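2019-01-10

Cahier de l'atelier, suite. J'écris avant que les autres arrivent, Séverine relira et barrera ce qu'elle voudra.

Sujet du jour : la « journée en pantoufles » que Lucie Perron veut reprendre cet hiver à l'atelier. Elle l'a trouvée dans un de ces calendriers de journées spéciales. J'ai demandé qui décrète ces journées, on m'a répondu « c'est sur le calendrier ». Bon.

Rappel de novembre, pour ceux qui n'y étaient pas. La première tentative à Vakcombe avait rassemblé presque 20 personnes, enfants compris, toutes en chaussons. Lucie en garde un souvenir merveilleux. Le mien : un sol glacé, deux chaussettes trouées, et les petits de Cuiping Fan qui glissaient d'un bout à l'autre du couloir au lieu de coudre. Ils font l'école à la maison, alors le pyjama en pleine matinée n'avait rien d'exotique pour eux. Boyang Ye soutient que l'ambiance était « plus détendue ». Comparée à quoi ? On ne l'a jamais mesurée, l'ambiance, et je ne vois pas bien comment on s'y prendrait.

Essai de semelles, repris hier soir. Feutre simple : glisse. Feutre double : glisse aussi, et en plus l'aiguille casse. Feutre avec points de latex : tient correctement sur le carrelage, moins bien sur le parquet ciré. Chenxi Yao dit que le latex part au lavage. À vérifier, elle dit ça de tout.

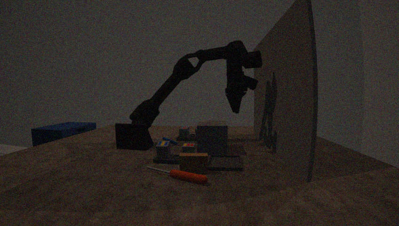
Côté patrons, celui de Drestham taille petit. J'ai coupé un 38, j'obtiens de quoi chausser un enfant de dix ans. Prévoir 16 mm de marge de couture au talon et ne pas se fier au tableau des pointures, qui a dû être recopié de travers. Séverine Masson a le modèle de Bruvoscombe, à cheville montante. Elle en est très contente, mais elle ne l'a porté que sur un tapis.

Question du tissu. Lucie propose d'utiliser de vieux pyjamas pour la doublure, c'est dans le thème. D'accord sur le principe. En pratique la flanelle usée bouloche au bout d'une semaine, j'en ai la preuve aux pieds en ce moment. Le jersey tient mieux mais roulotte à la coupe — l'épingler serré, ou le faufiler si on a la patience.

Lavage : un cycle à 30 pour la paire en latex, on regarde demain matin. Si les points se décollent, j'arrête avec le latex et je n'en parle plus. Si ça tient, il faudra encore recommencer plusieurs fois avant de promettre quoi que ce soit aux parents.

Pour la date, rien de décidé. Lucie voudrait inviter aussi le groupe de Tan. Je suis contre tant qu'on n'a pas réglé les semelles. Boyang est pour, mais il vient en baskets.

À racheter : fil gris, aiguilles de 100, craie. Cuiping rapporte la grande paire de ciseaux.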